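Bottles and tubes: the supply shelf gets sorted

The supply shelf at Tullent was last gone through in July, and by this spring it held more than it was built for. Bottles had been put back wherever there was a gap, tubes had rolled behind the paper towels, and two of us had each reordered the same hand lotion in the same week. We took everything down, wiped the boards, and put back only what we use.

The first count came to 218 containers. That includes bottles, jars, pump dispensers, upright tubes and the small travel sizes that people bring back from trips and leave for everyone. After checking dates and throwing out anything dried up or separated, we were left with 177. Another group went into the giveaway box by the back door, mostly unopened shampoo and a case of Skorner dish soap that is too strongly scented for the shared kitchen. The shelf now holds 130, and we would like to keep it near that number.

A few notes on how things are arranged.

Tall containers stand upright along the back. Anything that tips over easily goes in one of the shallow Takagi trays, which have a lip on all four sides. Please leave the trays where they are. They slide out for cleaning, but they only fit back in one way.

Clear or see-through bottles are on the left, where the light comes in and you can check the level without picking them up. Colored and solid containers are on the right. If you finish one of these, take it off the shelf. We found nine empties standing in the row as if they were full.

Caps are to be closed all the way. Flip caps should click. Screw caps should be turned until they stop, and if the thread is stripped, put the bottle in the gray bin and write it on the list. A bottle stored on its side will leak through a loose cap within a day or so, and the lower board still has a stain from the last one.

Refills come from Sevomum in the large jugs under the sink. The funnel hangs on the hook next to them. Rinse it after use — the conditioner sets hard if it sits overnight.

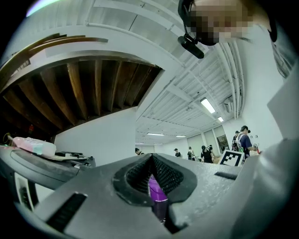

Labels are the one part still unfinished. We printed 40 and used them on the refilled bottles first, as those are the ones that get mixed up. The rest will go on when the next roll arrives. Until then, use masking tape and a marker, and write what is in the bottle and the month it was filled. Initials are fine if the bottle is your own, but personal items belong on the narrow shelf by the door and will be moved there if they turn up with the shared supplies.

The giveaway box stays out until it is empty. Take what you can use, including the case of dish soap. Anyone who wants only a small amount can bring a clean jar and fill it at the sink.

The reorder sheet is taped inside the left cabinet door. Add a line when a product is down to its last bottle, and check first that it is not already listed.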